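Firwood robotics club gets a virtual kitchen

Our club has moved into the simulator this term, and what a start it's been! Every pair now has a three-fingered gripper to program and a kitchen worktop full of things to reach for, from a bottle with a dark red cap to a big white cylinder with a silver rim. 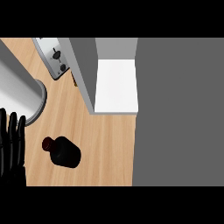
Words: Jingyi Tang | 19 February 2019 | Club news

The Paton pair have logged 173 practice runs already (they stayed late, twice). Espinoza group are still arguing over how wide the fingers should open before a grasp, and we love it.

Next up is the Rarlow Challenge, with 40 places for schools. New members are very welcome, so come and find us in the computer room at lunch!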